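The Man Who Wants Your Dead Electronics, Up to a Point

Alcides Palomino does not like the word "upcycling." He made a face when I used it, about two minutes in, and asked me to please call it taking things apart.

"Upcycling is when you put a lamp on a typewriter and charge 300 dollars," he said. "We open things up and see what's inside. Most of the time what's inside is garbage."

Palomino runs Kokkinos, a salvage and small-repair workshop that takes in broken household electronics, pulls out whatever can be used again, and sends the remainder to a recycler. I had come with doubts. Over the past few years I have visited a string of places that promise to save the contents of the nation's junk drawers, and most of them turned out to be a nice logo and a locked storage unit. The workshop's own flyer says it handled 989 items last year. I asked how many of those ever worked again.

He took his time. "Nearly 60," he said. "I know how that sounds."

It sounds low. He agrees that it's low, and he argues that the number is the wrong one to look at. Screws get used again. So do switches, cables, brackets, the little connectors that cost next to nothing new and hold up a job for a week when you don't have one. I pointed out that a bag of used screws is worth less than the hour it takes to fill it.

"If you pay somebody for the hour, sure," he said. "I lose money on screws. I've never said different."

That kind of candor is disarming, and I tried not to be disarmed. The flyer, after all, says "giving electronics a second life" in large type, and it says nothing about losing money on screws. When I read the line back to him he laughed and said a friend had written it.

We moved on to the benches. Palomino is fussy about the surface. Everything gets sorted on felt, because small parts bounce on a hard tabletop and he is tired of crawling around on the floor. Fasteners go into clear bags. Wall switches and sockets get stacked on trays. Anything with a wire still attached is supposed to be handled by the body and never lifted by the wire, a rule he repeated twice.
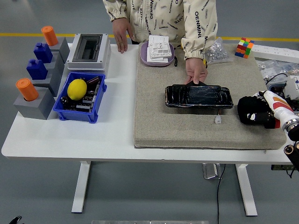 Sorting on the felt mat, with switch or socket panels stacked on the tray and bagged hardware nearby.

I asked about the Rubik's cube. "Everybody asks about the cube," he said, and did not tell me.

The wall panels interested me more. Old switches seem like exactly the sort of thing a person should not be reusing, and I said so. Palomino said none of them go back into anybody's wall. They are for practice: people who come to his classes wire them to a board, with no power, until they can do it without looking at the diagram. Where the practice boards end up after that, he was less clear. "Some of them go around again," he said. "Some of them get tired."

The classes are where the money comes from. A course lasts five evenings, and he has been running them since December. He used to teach at a trade school called Sastska and left, he says, over paperwork. He tried a partnership with Stokico, a parts reseller, and that ended too. "They wanted everything graded. A, B, C. I told them, it's a bracket. It's a bracket or it's a bent bracket."

His latest arrangement is with Unalance, a company that sells secondhand housewares and has offered him a shelf in its store for repaired goods. I asked what he plans to put on it, given the numbers. He said radios, probably. He said a few lamps — "no typewriters" — and maybe some power strips, once he has tested them to his own satisfaction. He would not say what that meant, and I would want to know before I plugged one in.

I left unconvinced that Kokkinos keeps much out of the recycler's truck. I am more willing to believe in the classes, though I only have his word for how they go. When I asked whether I could talk to a few former students, he said he'd have to ask them first. As of August 2021 I am still waiting for the names.

He did send me a message the next morning, to correct one thing. It wasn't about the 989 items, or the friend who writes the flyer. He wanted me to know that he had checked, and the felt is easier to clean than I'd suggested.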